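Category: Storage and Stockrooms

How to Label Shelves and Bins in a Shared Storeroom

The Fledstead Supply Office asks all departments to use one labeling system. The steps below apply to every storeroom at the Distdale site.

1. Assign a location number
Each bin receives a number made up of the room and the shelf position. Room numbers are listed on the storeroom door. Small metal parts such as brackets are kept in open bins, and the number goes on the bin itself.

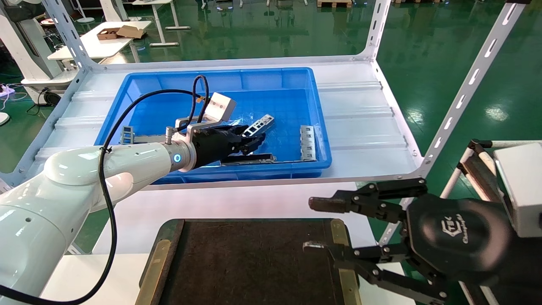 2. Print the label
Use the label template supplied by the office. Print in black on white stock, with the location number on the first line and the contents on the second.

3. Attach the label
Wipe the surface and allow it to dry. Place the label at the center of the front edge. Carts and movable shelves are labeled on the upper shelf. 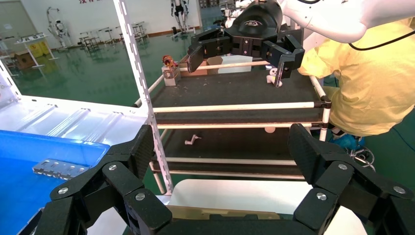 Labels that curl or fade must be replaced within 7 days. Do not write corrections by hand.

4. Update the register
Enter the new number in the storeroom register. Numbers withdrawn before April may not be issued again.

Last updated: 25 Aug 2021
Contact: Fledstead Supply Office, extension 114 | Back to top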